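Stop Grading Grasp Planners on the Average

Jul 5, 2024
By Polyxeni Galanis

Most teams that write grasping software keep one number on the wall: the success rate over the whole test set. Ours did too. For a long time I argued for keeping it, and I have changed my mind.

Our set at Prudwood has 1,153 simulated grasps. Every night the planner runs through all of them and a script prints a percentage. When the percentage goes up, the change gets merged. When it goes down, somebody has a bad morning.

The trouble is what the percentage hides. In the spring Yeshi Wolde rewrote the part of the planner that picks the approach direction. The overall score went up and we merged it the same day. Six weeks later Markos Ververidis was looking into an unrelated timing bug and noticed that long, thin objects had gotten much worse. Boxes had gotten better, and the set has a lot of boxes. The gain on boxes paid for the loss on rods.

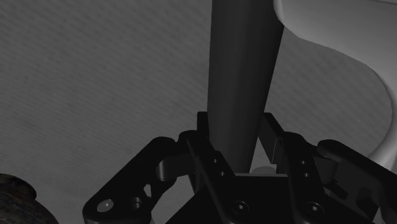
Thin parts are hard for reasons that have little to do with planning in the usual sense. A small error in the estimated pose can put a finger on top of the part. Contact in the simulator is also touchy. With a large time step, two fingers closing on a cylinder can push it out sideways in a way that no real gripper would. A planner can be right and get marked wrong, or the other way around, and the average treats both as plain results.

I would rather see three changes. First, report results by shape class, and block a merge if any class drops, whatever the total does. Second, save the full state of every failed grasp so that a person can step through it. We now open 10 failures each morning. It takes less than an hour, and it has found more bugs than the nightly score did all last year. Third, rerun each borderline case 50 times with small changes to the start pose. One pass or one fail tells you very little.

Vangelis Christodoulou, who maintains our simulator, disagrees with the first point. He says a strict rule per class will stop useful work, and that people will start arguing over what counts as a class. He is right about the arguing. We have already spent an afternoon on whether a marker pen is a rod. I still think that was a better use of time than looking at a decimal point.

The merge rule goes into our build system later in July. The old percentage will stay in the report, at the bottom.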